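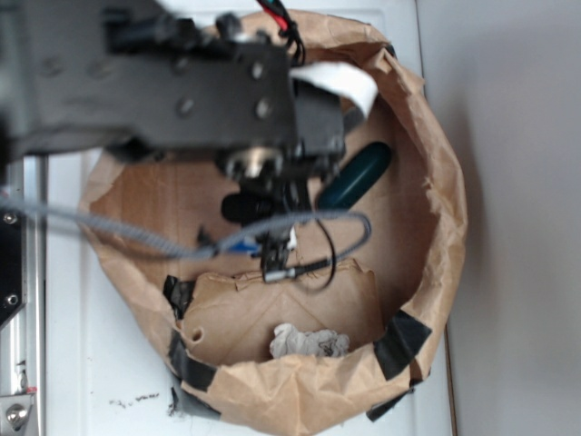
Can a plain brown paper bag do the job of a desktop bin?
It can for dry, light things, as long as you fold the top outward first so the mouth stays open.

Zornero kraft bags, large, flat bottom
Reviewed by Sarahí Magaña

I have been using these bags on worktables since last February, mostly for small clutter: tissues, caps, pens that need to go back to another room, scraps of paper. They come in a flat pack of 30. I paid for mine.

Out of the pack the bag is tall and narrow, and the mouth wants to close. That is fine for carrying groceries and annoying on a table. Rolling the top out and down fixes most of it. You lose some height, but the opening gets much wider and you can see what you dropped in there. My first few rolls were uneven and it made no difference to how well the bag stood.

The paper is a middle weight. It creases easily and holds the crease, so a bag that has been opened and rolled once will never look neat again. I don't mind that. Getsemaní Zepeda, who shares the table with me, does, and she has gone back to a Phan plastic tub.
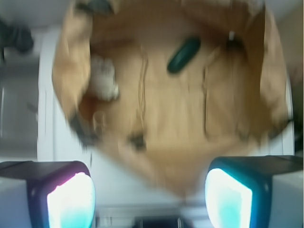

She has a point about small items. The bottom of the bag is made of folded flaps, and the flaps lift a little at the edges once the bag has been pulled wide. Anything thin can slide under them. Tip the bag out over the table before you throw it away — I lost a good pen cap that way. Pressing the flaps down with your palm helps for a while. A strip of glue along the edge would have solved it at the factory.

The seam has been better than I expected. I have had one bag split out of the whole pack, and that one had a damp cloth sitting in it overnight. Keep wet things out.

Tape is worth having if you want the mouth to stay wide all day. I put short strips of black tape around the rim. Masking tape let go of the paper after 9 days. The black tape holds, though it takes the top layer of paper with it when you peel it, so plan on leaving it there until the bag is finished.

I also tried the Dratetti bags, which have a stiffer rim and need less folding. They cost more and the base is smaller, so they tip when you drop something heavy against one side. For a table I would stay with the Zornero.
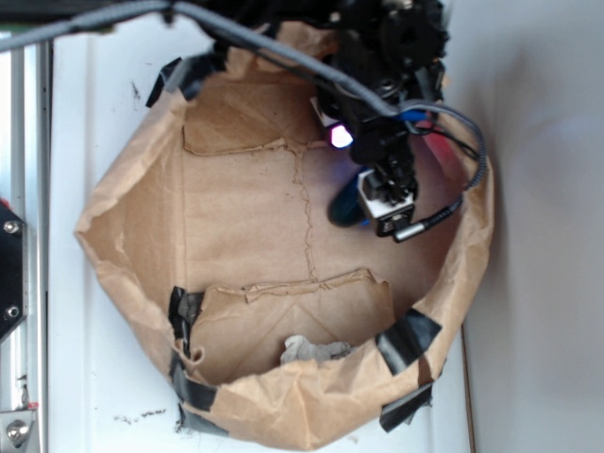

Good points
Wide mouth once rolled
Flat base that sits well on a smooth tabletop
Folds away to nothing before use

Bad points
Loose flaps in the bottom
No good with anything damp
Needs tape to stay fully open

Rating: 6 out of 9 on my usual scale. I have ordered a second pack.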